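Drolilberg Hall, Workroom Safety Walk-Through
Date: February 20, 2023
Areas covered: entrance, stairs, main workroom, kitchen corner, storage
Ratings: OK / FIX / WATCH

A word before the list. The last checklist had every box ticked OK, including the box for a fire door we don't have. I have ignored it and started over.

1. Front entrance
Door opens fully: OK
Door closes by itself: FIX
Comment: It closes if you lean on it. The sticker on the closer says it was adjusted in August. I'd like to know what it was like before.
Mat lies flat: FIX
Comment: One corner curls up. Tape has been tried twice, judging by the layers. Replace the mat.

2. Stairs and handrail
Handrail firm: WATCH
Comment: Firm at the bottom, moves at the top bracket. I was told this is normal for a rail of this age. I don't accept that. Tighten it and check again next month.
Step edges visible: OK
Lighting: OK, both bulbs working.

3. Fire extinguishers
Present and on hooks: OK
Inspection tag current: FIX
Comment: Unit 442, by the stairs, has a tag so faded I can't read the year. The Kotside service sheet lists it as checked. The sheet also puts it in the kitchen. Ask Kotside to come back and sign a new tag while somebody watches.

4. Exits
Exit signs lit: OK
Path to rear exit clear: FIX
Comment: The marked width is 40 inches. With the folding chairs stacked where they are, I measured 26. A note on the wall says "do not stack chairs here." It is behind the chairs.

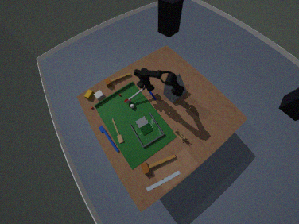 5. Electrical
Outlets and covers: WATCH
Comment: One cover by the window is cracked. No bare metal showing, but it should go on the list for the electrician.
Extension cords: FIX
Comment: Two are plugged end to end under the radiator. Last year's answer was that this was temporary. Buy one cord of the right length.
Test button on the breaker: OK, tripped on the first press. I pressed it again to be sure.

6. Kitchen corner
Kettle and cord: OK
Stöcker water heater: WATCH
Comment: The dial goes up to a number that means nothing to me and the manual is missing. The water from the tap felt too hot for hand washing. Someone should put a thermometer under it before we argue about it further.
Fire blanket: OK, on its hook and still sealed.

7. Storage
Shelves fixed to wall: FIX
Comment: Three of the four are. The fourth holds the paint.
Cleaning products labeled: WATCH
Comment: One bottle says "Colia floor cleaner" in marker. It doesn't smell like floor cleaner. Throw it out through the proper drop-off, not down the sink.

8. First aid box
Contents complete: FIX
Comment: Plenty of bandages, no gloves, and eye wash past its date. The list inside the lid is for a different box.

Follow-up
All FIX items are due in 30 days. I will look at each one myself before changing the rating, so please don't send me a message saying it's done and leave it there. The chairs need to move today.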